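Fovel Hand Gripper, Operator Edition
Good practice for garment work

The Fovel is a hand-held gripper for recording household tasks, sold by Drurkel from our workshop in Estport. Many customers ask us for the rules together with the tool, so we put both on one page. The rules follow our house standard, which we call Dauda, last revised in February.

What is in the case: gripper body, two yellow fingers, printed label with code, one strap, paper copy of the rules. Price is 800 for a pair and 66 for a spare set of fingers.

Before the work, the operator reads the number on the label and writes it in the session sheet. For trousers, close the fingers on one layer when the fold allows it, and keep the free hand away from the jaws. 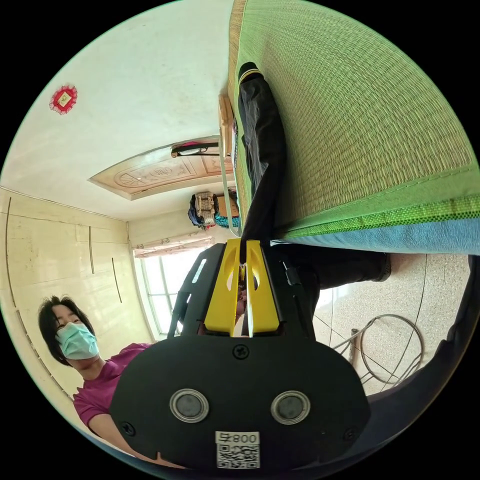 Kendra Després writes that the one layer rule is too strict for thick cloth, and she would like the standard to permit two layers when the hem is heavy. We are considering this for the next revision. Until then please note the exception in the sheet.

Session limits. One session is 40 minutes, then the operator rests the wrist. A tired hand closes too hard, and then the recording teaches a bad habit to the robot. If two grippers are used by one person, the labels must be written down as left and right and not exchanged during the session.
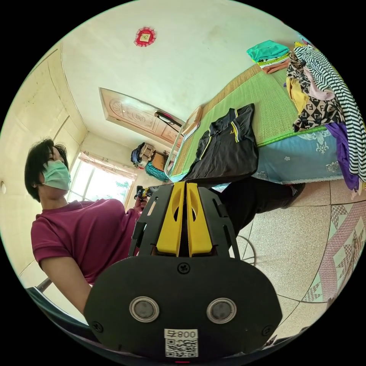 The same order applies to the clothes. Finished pieces go to one side, waiting pieces to the other, and a garment which falls on the floor is picked up by the normal hand - the recording is paused first. Operators wear a mask when the client's home asks for it.

Screws of the housing are checked every 80 sessions. Do not use oil on the fingers, it leaves marks on light fabric.

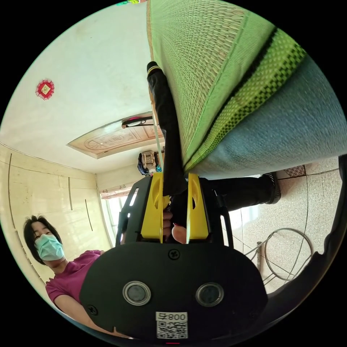 Can I use my own labels on the gripper?
Only if the code can be read by the session software and the number is not already in your register. Send us the list before you print.

Orders and questions about the standard: Signe Hafstein, Drurkel, Estport.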